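Does randomizing floor textures in simulation really help a gripper policy transfer?

Yaryna Yatsenko
Posted Aug 23, 2026

Hi all! I'm training a grasping policy in simulation with a wrist view as the only input, and I just read the Boiko write-up on texture randomization. They trained on 2,000 episodes with one fixed floor and 2,000 with a new floor each time, and the second policy did far better on the real arm. I love this result, but I'd like to know how much of it is texture and how much is lighting.

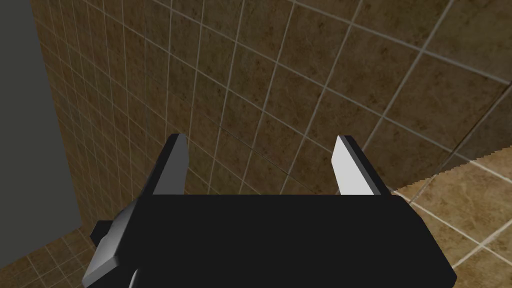

My renders have hard shadows, and I suspect the policy is learning the shadow edges as landmarks. Has anyone pulled the two apart?

Catora
Yes, and it's such a fun experiment! Run a small grid - fixed or random texture, fixed or random light - with the same seeds in every cell. In my runs light mattered more on shiny floors and texture mattered more on busy ones like stone tile. Keep the camera pose fixed until the grid is done. I moved mine halfway through in May and had to throw out 8 runs.

Lulanico
just randomize everything, works for me

Bulico
I'd add one check to Catora's grid. Take a trained policy, move only the lamp, and compare the actions on the same start states. If they jump, you have your shadow problem. It takes 2 hours on my machine and no retraining - please post what you get!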